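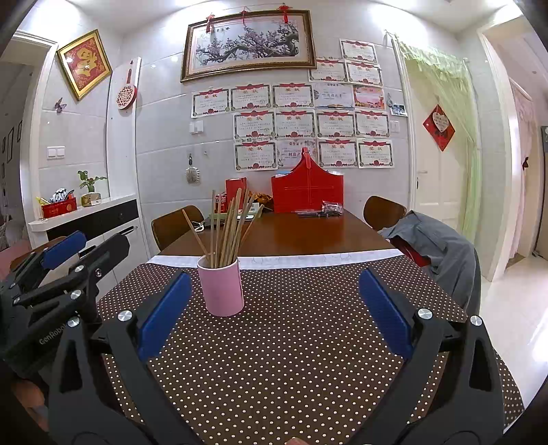
Bastos wrote back overnight that the failed replays have nothing to do with grip force and that we should look at the timing between the left and right tools before touching anything else. Fair enough. I had force at the top of my list and have moved it down.

Friday, June 11, 2021
Two-handed demos, thin sticks in a cup. Malent arm pair for replay.

State at start of day: 200 demos recorded by hand, 100 of them through the filter. The filter throws out any take where either tool loses tracking for longer than the limit in the config. Limit unchanged from last entry.

Task as written on the sheet: left tool steadies the cup, right tool takes one stick, lifts it clear, lays it on the cloth. Release right, then release left. Several of the early takes release left first. The sheet did not give an order at that point, so they are not errors, but they should not be in the same set. Split them off under a separate tag.

Checked the timing as suggested. Each tool stamps its own clock and the merge script lines them up once, at the start of the take. On short takes this is fine. On long ones the right side runs ahead by the end, and in replay the right arm starts its lift before the left has closed on the cup. That matches what we saw on the arms: the cup gets dragged along with the stick.

Changed the merge to line up at both ends and stretch what lies between. Replayed 7 of the long takes on the arms. Cup stayed put in all but 2. In those two the left jaws close too high and slide up over the rim, and the same thing is in the recording, so the merge is not to blame. Mark as bad demos.

Grukthorpe build of the filter still crashes on takes with a pause in the middle. Worked around it by trimming by hand. Slow.

Notes for whoever records next:
Close both tools fully and open them again before the first reach. The merge now uses this as the start mark.
Do the same after the last release – end mark.
Keep fingers off the jaws between the marks.
If the stick brings a second one with it, finish the take and tag it. Do not stop halfway.

Remote control comparison: not started. The Cakumstead bench is booked and I would sooner have the hand-held set clean first. The plan was to have both sets done by September. Still possible if the re-merge goes through without more surprises.

Open: does stretching distort the grasp itself? Jaw speed at contact looks a little low after the new merge. Need to plot old against new on the same take.

Re-merge of the full set started before leaving. Log is in the usual folder.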